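From: Paweena Ratanaporn
To: outreach-eval list
Subject: Re: [outreach-eval] Coding scheme for the before/after letters

Gijs Van Damme wrote:

> I have now read all the pupil letters from the Kvam and Skascombe
> visits. Before we go further I would like to settle three points.
>
> 1. The "works alone / works with others" code is too coarse. Many
> pupils write that the scientist "has people who help," and the
> two coders split on this almost every time.
>
> 2. We have 109 letters from before the visits and fewer from after.
> Do we drop the unmatched ones?
>
> 3. Zisthorpe want a single number for their annual report. I do not
> think we can give them one, but I would like to hear other views.
>
> I would also suggest we stop scoring handwriting length as a measure
> of interest. It tracks age and not much else.
>
> Gijs

Gijs, all,

Replies in order, then two things of my own.

On point 1, I agree the code is too coarse. I recoded a batch of the Skascombe letters with four values: alone, with helpers, with equals, not stated. "Helpers" covers any wording where one person directs and the others assist. "Equals" needs either a shared task or a plural subject doing the work ("they test it and then they talk about it"). Most of our disagreements came from letters that belong under "not stated," where one coder was reading the drawing and the other was reading the text. I propose that text and drawing get separate columns and that neither is used to fill a gap in the other.

The drawing column also needs a rule for background figures. Several pupils draw a class or a tour group behind the scientist. I have been treating those as visitors unless a label says otherwise.

On point 2, keep the unmatched letters but report them apart. The matched set is the only one that can support a statement about change. The unmatched "before" letters are still useful as a baseline, and throwing them out would bias us toward schools with good attendance on the second date. Please do not impute anything. The sample is too small and the values are categories.

On point 3, I would offer Zisthorpe a short table in place of a number: share of matched pupils whose description changed in each category, with the direction of change. If they insist on one figure, it should be the number of letters read. Anything else will be quoted as proof that the visits work, and we had no comparison group.

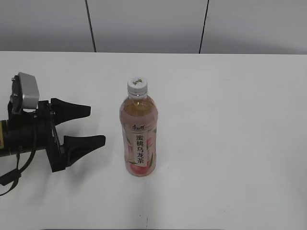

Handwriting length can go. I checked it against year group and the pattern is as you describe. Word count has the same problem, though I would keep it in the file as a control variable.

Now my own two items.

First, the prompt wording. The Kvam teachers used "Draw and describe a scientist." At Skascombe the sheet said "Draw and describe someone who works in science." These are different questions. The second one produced more technicians, more people at desks, and fewer lab coats. I had assumed this was an effect of the visit until I noticed that it appears in the "before" letters as well. For the pooled analysis we need a site variable at minimum. I would prefer to report the two sites separately and drop the pooled figures altogether. For the spring round, all schools should get one printed sheet, and teachers should be asked to read it out without adding to it.

Second, the Flarkevholm archive. They hold 4,000 school letters from their own open days, uncoded, and have said we may use a sample. I drew 191 at random from the index and went through the scans. Quality is uneven. The pages are legible, but the cover sheets giving the pupil's age are often missing, and there is no way to pair a letter with an earlier one by the same pupil. That rules out any before/after use. It might still serve for training new coders, and I would rather use it for that than spend our own letters on practice rounds.

One caution if we do so: many of these letters were written as thank-you notes. They name the staff member the pupil met and describe that person. This is a different task from describing scientists in general, and a coder trained only on thank-you notes will probably overuse "friendly" and "explains things." I would mix in a few general descriptions.

The revised codebook is in the shared folder, replacing the October version. Changes are marked in the margin. Category 7 (equipment) is untouched. Category 9 (place of work) now separates "indoors, not a laboratory" from "outdoors," which the old version lumped together as "other."

Gijs, could you double-code the first 2 folders from Kvam with the new scheme? I will do the same without looking at yours, and we can compute agreement by category before anyone else starts. If "with helpers" still comes out poorly I would merge it back and say so in the methods section.

Paweena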